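Suche im Laborbuch Suchbegriff eingeben Los

7. Juli
Eingetragen von: Werkstatt, Frühschicht

Glasurversuch Lemma, Fortsetzung: Nadelstiche auf der Fahne

Ausgangslage: Die Transparentglasur Lemma zeigt auf dem Scherben Plirnach weiterhin Nadelstiche, fast ausschließlich auf der Fahne und am Übergang zum Spiegel. Auf dem Scherben Drumness bei gleichem Brand geschlossen und glatt. Die Glasur allein scheidet damit als Ursache vorerst aus. Verdacht: Ausgasung aus dem Scherben, Schrühbrand zu kurz gehalten. Zweiter Verdacht: Auftrag an der Kante zu dick.

Schlicker neu angesetzt, nass gesiebt, über Nacht stehen gelassen, vor dem Tauchen nochmals gesiebt. Litergewicht nach dem zweiten Sieben unverändert. Kein Stellmittel zugegeben. Der alte Ansatz hatte am Eimerboden hart abgesetzt und wurde verworfen, nicht aufgerührt. Etikett am neuen Eimer ist beschriftet, der Deckel gehört zum Eimer daneben und schließt schlecht. Bitte tauschen, wenn einer frei wird.
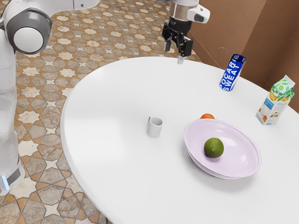 Schrühbrand

Ofen Pluvier, untere Lage. Aufheizrate im unteren Bereich auf 50 K/h zurückgenommen, Haltezeit am Ende 2 h. Lüftungsklappe bis zum Ende der Haltezeit offen, danach geschlossen. Der Regler hat bei 613 °C kurz auf Störung gestanden und nach dem Quittieren weitergeheizt. Im Kurvenausdruck ist an der Stelle ein kleiner Absatz zu sehen, der Quarzsprung lag da schon zurück. Brand wird gewertet, der Absatz ist auf dem Ausdruck markiert.

Scherben nach dem Schrühen: gleichmäßig hell, keine dunklen Kerne an der Bruchprobe. Beim ersten Versuch war im Kern noch ein grauer Streifen zu erkennen. Das spricht für die Ausgasung. Wasseraufnahme ist noch zu bestimmen, Proben liegen im Trockenschrank.

Auftrag

Tauchen mit der Zange, 4 s, Fahne nach unten abtropfen lassen. Den Tropfen an der Kante nach dem Anziehen mit dem Messer abgenommen. Bei der Hälfte der Stücke die Kante zusätzlich mit feuchtem Schwamm dünner gezogen, diese Stücke am Fuß mit einem Strich in Unterglasurfarbe gekennzeichnet. Standring sauber gewischt.
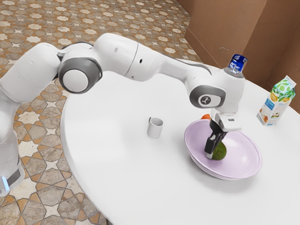

Zur Schichtdicke: Messung mit der Nadel am getrockneten Auftrag, jeweils im Spiegel und auf der Fahne. Die Fahne liegt bei den nicht nachgezogenen Stücken deutlich über dem Spiegel, bei den nachgezogenen etwa gleichauf. Die Streuung von Hand ist groß, einzelne Werte bitte nicht überbewerten. Die Einstichstellen mit dem Finger zugerieben; falls dort nach dem Brand Fehler sitzen, zählen sie nicht.

Beim Einsetzen Abstand zum Heizelement eingehalten, die nachgezogenen Stücke abwechselnd mit den anderen gesetzt, damit die Lage im Ofen nicht mit der Behandlung zusammenfällt. Kegel vorn und hinten. Die hintere Platte hat eine abgeplatzte Stelle im Trennmittel, dort nichts aufgestellt. Platte vor dem nächsten Glattbrand abschleifen und neu streichen.

Glattbrand

Kurve wie zuvor, Haltezeit unverändert. Bewusst nur eine Größe geändert, also den Schrühbrand, der Auftrag ist innerhalb der Charge variiert. Ofen nicht vor Handwärme geöffnet.

Ergebnis nach Sichtprüfung unter Streiflicht: Spiegel bei beiden Gruppen geschlossen. Fahne bei den nachgezogenen Stücken ohne Befund, bei den anderen vereinzelt Nadelstiche, viel weniger als im ersten Versuch. Der längere Schrühbrand trägt demnach den größeren Teil, die Kantendicke den Rest. Kegel hinten etwas weiter gefallen als vorn, wie immer bei diesem Ofen. Leichte Welligkeit im Randverlauf einzelner Teller kommt vom Drehen und hat mit der Glasur nichts zu tun.

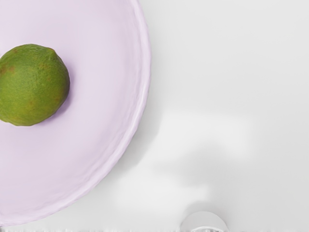 Abteilung Keramik, Glasurlabor

Haarrisse: bisher keine. Wechselprobe heiß/kalt steht aus. Tusche zum Einreiben ist leer, Ersatz bestellen. Bis dahin Prüfung nur mit der Lupe, das reicht für eine Freigabe nicht.

Zum Säuretest mit Zitrone: Scheibe über Nacht auf die glasierte Fläche, danach abspülen und Glanz vergleichen. Ein Grobtest, ersetzt die Auslaugung im Fremdlabor nicht. Farbänderung bei der farblosen Lemma kaum beurteilbar, deshalb nur Glanz notieren. Die eingefärbte Variante getrennt prüfen und nicht im selben Protokoll führen.

Offen ist noch, ob die Haltezeit im Schrühbrand wieder verkürzt werden kann, wenn die Kante grundsätzlich nachgezogen wird. Strom gegen Handarbeit. Vorschlag: nächste Charge mit alter Haltezeit, alle Stücke nachgezogen, sonst alles gleich.

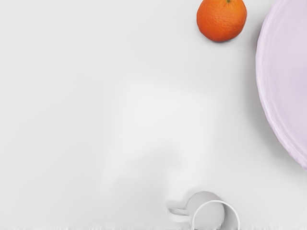 Pluvier schreibt dazu, die alte Haltezeit sei für Plirnach in jedem Fall zu knapp, der graue Kern komme wieder, egal wie dünn die Kante sei. Besser erst die Aufheizrate wieder anheben und die Haltezeit lassen.

Übernommen. Nächste Charge also mit voller Haltezeit und schnellerem Anstieg, Bruchprobe vor dem Glasieren. Wasseraufnahme nachtragen, sobald die Proben gewogen sind.

Kontakt Glasurlabor | © Werkstatt Drumness | Nach oben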